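Vudholm Desk: Set-Up Guide
Section 8. Placing a monitor on the desk

Read this section before you put any equipment on the desktop. The legs must be leveled (Section 7) and the top screwed down at all points.

Before you start

Wipe the desktop with a dry cloth. Turn the monitor off and unplug it. If you are fitting the Pronditz cable tray, fit it now.

1. Stand the monitor on its own base at the middle of the desk. The whole base must rest on the top.

2. Slide the base back until the screen is an arm's length from where you will sit. Leave a hand's width between the monitor and the rear edge.

3. Turn the monitor so the screen faces the chair squarely. Tilt it until you can read the top line without raising your chin.

4. Leave the screen dark and look at it from your working position. Reflections are easiest to find at this stage. 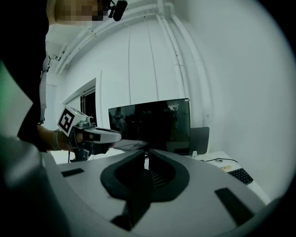

Fig. 8-1. Monitor on white desk, screen dark, with reflections of the room.

5. If you see a window or lamp in the glass, turn the desk or move the lamp. Tilting the screen helps with ceiling lights only.

6. Run the power and video cables down behind the desk. Leave enough slack to turn the monitor both ways.

7. Plug in and switch on.

CAUTION: Do not clamp a monitor arm to the front edge. The Vudholm top is reinforced at the rear only.

CAUTION: Keep cables off the floor where feet or chair casters can reach them.

Note: On the white finish, rubber feet can leave gray marks. Put felt pads (part no. 1642) under the base. Marks already there come off with a damp cloth and a drop of dish soap.

Note: Owners of the Nonora side panel should attach it after step 6. See Section 9.

Section revised 6th August by Ryszard Górecki. Replaces the January sheet.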